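Hurkex Household Linen Records

README for the second release
Nov 19, 2018

What this is

Hurkex is a set of written records on household linen: sheets, pillowcases, tablecloths, napkins, tea towels and handkerchiefs. Each record covers one piece and gives its size, cloth, hem, marks, mends and condition. There are 497 records in this release. They are plain tables and can be opened in any spreadsheet program.

The records were made from two private collections, Belov and Hendricks, and from a smaller group of pieces bought at house sales in and near Ukberg. The three groups are kept apart by the source column, as they were not written up in quite the same way. See Known problems before comparing them.

The set was put together for people who look after old textiles, write about them or sew copies of them. It has also been used by people who only wanted to know what size a tablecloth ought to be, and that is fine too.

What is in the folder

records.csv – the main table, one row for each piece
mends.csv – one row for each mend, joined to the main table by record number
marks.csv – laundry marks, initials and numbers, copied out letter by letter
terms.txt – the words we use for hems, seams and weaves
changes.txt – what was altered between releases
README.txt – this file

All files are in UTF-8. Fields are separated by commas and text fields are in double quotes. Dates of manufacture, where there are any, are given as a span of years and never as a single year unless the year is worked into the cloth.

Columns in the main table

record – a number that belongs to one piece for good. Numbers of withdrawn pieces are not used again.

source – belov, hendricks or ukberg.

kind – one of 11 words, listed at the top of terms.txt. Where a piece has been cut down and turned into something else, such as a sheet made into pillowcases, kind gives what it is now and the older use goes in the notes.

length, width – in centimetres, measured flat without pulling. Fringes are left out. Old linen is seldom square, so both figures are taken through the middle of the piece and not along the edges.

fibre – linen, cotton, mixed or unsure. Fibre was judged by eye and hand with a low-power lens. No threads were taken for testing. If you need to be certain, treat every entry here as an opinion.

weave – plain, twill, damask, huckaback or other. Damask patterns are named in the notes when we knew a name, and described in a few words when we did not.

hem – rolled, turned, hemstitched, overlocked, selvedge or none. If the sides differ, they are listed from the top round to the left.

hem_work – hand, machine or both. Many pieces have a machine hem that has been gone over by hand at the corners.

mends – how many entries there are for the piece in mends.csv. Zero means that none were found.

condition – sound, worn, weak or damaged. Stains do not count towards this column. They have their own.

stains – yes or no, with a note of where they lie. We have not tried to say what caused them.

notes – free text. It is uneven. Some pieces have a paragraph and others have nothing.

How the records were made

The Belov pieces were written up first, on paper cards, and the cards were typed in later. The cards had no space for weave, so that column was filled in on a second pass over the pieces. A handful had left the collection by then and their weave is blank.

The Hendricks and Ukberg pieces were entered straight into the table. For these, the work went in the following order.

1. Unfold the piece fully on a clean, covered surface and let it lie. Do not iron it. Pressing can hide mends and will change the size of a loosely woven piece.

2. Measure length and width through the middle. Write both down before touching the edges.

3. Look at the face, then turn the piece and look at the back. Decide which is which from the hem and not from the pattern, as damask can be read either way.

4. Go over the cloth against the light for thin places and darns. Enter each mend on its own row. A patch with a darn in it is two mends.

5. Copy out any marks exactly, with their colour and thread. Red cross stitch letters are common, and so are ink numbers near a corner. Do not guess at a worn letter – put a full stop in its place.

6. Gather the cloth in one hand so that the edge stands clear, and follow the hem all the way round. Fine stitching is easier to judge along a bunched edge than on a flat one. Note any change of thread or stitch length.
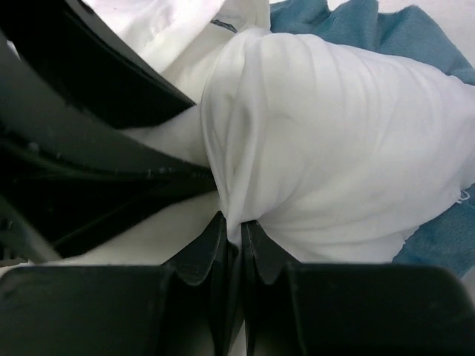 7. Refold along new lines, with acid-free tissue inside the folds, and put the record number on a tied paper tag. Pins and sticky labels are not to be used.

Mends

The mends table gives a type (darn, patch, seam, rehem or other), a place and a size. Place is given on a simple grid with the piece laid face up and any mark at the lower right. Where there is no mark, the person recording chose an end and wrote down which.

We separated household mending from what looked like trade work in the first release. That column has been dropped. On going back over the pieces, too many could have been put either way, and the choice said more about the recorder than about the mend.

Known problems

Sizes in the Belov group were taken in inches and converted. They are rounded to the nearest whole centimetre and a few are plainly wrong. Those we noticed are flagged in the notes but have not been corrected, as we could not get back to the pieces.

The word fine was used freely on the Belov cards, for cloth, for stitching and now and then for general condition. It has been left in the notes as written. It should not be searched on as if it meant one thing.

Tea towels are thin on the ground. They were used until they fell apart and then cut up for cleaning, so the set says little about what a kitchen drawer once held. Large tablecloths are the opposite. They were kept for best and there are far more of them here than there were in daily use.

White pieces make up most of the set. Coloured and checked cloths were turned down by one of the collections for many years.

Thread counts are missing. They were begun on the Hendricks pieces and given up, mainly for want of time, and the few that exist were not good enough to include.

Using the records

You may copy, change and pass on the tables for any purpose. If you publish something from them, please give the name of the set and the release. Marks and initials may once have belonged to living families, and we ask that you do not use the marks table to trace private people.

Please do not use the condition column to put a price on anything. It was written with storage in mind, and a weak piece may still be of great interest.

Changes in this release

The Ukberg group has been added.
The hem column now allows more than one value.
Mends have been moved out of the notes into their own table.
Record 700 has been withdrawn. It was the same napkin as an earlier entry, measured twice. Record numbers run higher than the number of records, as blocks were set aside for each source.
Spellings of huckaback have been made the same throughout.

Next release

A small batch of handkerchiefs from the Hendricks collection is waiting to be written up and should be added in December. After that we hope to fill the gaps in the weave column for the Belov pieces that can still be seen.

Corrections are welcome. Give the record number, the column and what you think it should say. If you own a piece that matches one in the set, a measurement taken through the middle is the most useful thing you can send.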